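Tuden Clear-Table Kit

Two-arm table clearing set for research groups, teaching labs and product teams

The Clear-Table Kit is a pair of arms, two grippers and the software needed to pick light rubbish off a table and drop it into a bin. It is sold as one package with a single power supply and a single licence. It suits groups who want to work on tidying tasks without first building their own rig.

What is in the box

Two arms with two-finger grippers
Camera modules for both wrists, plus one head camera
Control computer with software installed
Cables, clamps and a spare set of finger tips
Printed set-up guide

The arms can be fitted to a Dudwood upright stand or to your own frame. The stand is sold separately. A bin is not supplied. Any open bin that fits between the arms and sits lower than the tabletop will do, and it can be lined with an ordinary bag as long as the edges are folded over the rim.

What it handles

The standard task set covers paper cups, drinks cans, cup lids, small plastic bottles and food trays. Crushed cans are included, as are cups lying on their sides. The heaviest object the grippers should be asked to lift is 500 g. Glass, cutlery and anything holding liquid are outside the task set, and damage from spilt drinks is not covered by the warranty.

Items that should stay on the table can be marked as "keep" in the software. You do this once per item from the head camera view. The arms then plan around them. 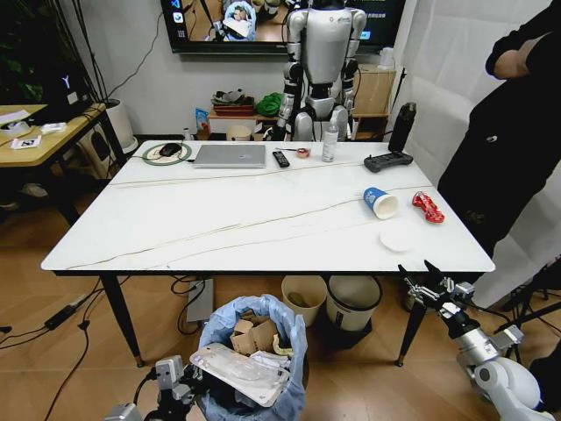 Words and picture: Tuden product desk
Page updated May 22, 2023

A blue paper cup, a red can and a white lid are the three pieces on the right half of the table, all within the standard task set. The lid is the hard one of the three. White on white gives the head camera very little to go on, and the wrist camera has to do most of the work at close range. If your own tables are white or pale, allow extra time for the first calibration.

The laptop, mouse, remote control and tape along the back edge are the kind of things to mark as "keep". Move any cable off the tabletop before a session.

Software

The kit runs on Beda, our control package. Version changes in April brought a new keep list editor and a shorter start-up check. Recorded sessions are stored on the control computer and can be exported at any time. The drive holds 408 hours at the standard setting. No network connection is needed for normal running.

The Namboodiri training add-on lets you teach new objects by guiding the arms by hand. Most users get a usable result for a simple rigid object after 52 guided picks. Soft objects such as bags and wrappers need more.

Space and power

Reach from the shoulder mount is 700 mm, so on a large table the arms will cover the near part only. Leave clear floor behind the stand for the cables. People may watch from the side but should stay outside the reach of both arms while they are moving. The stop button must be within reach of whoever is in charge of the session.

Ordering

The kit is built to order. Please tell us your table height and plug type when you ask for a quote. Set-up on site and a half-day of training can be added to any order. Spare finger tips, wrist cameras and clamps are listed on the parts page.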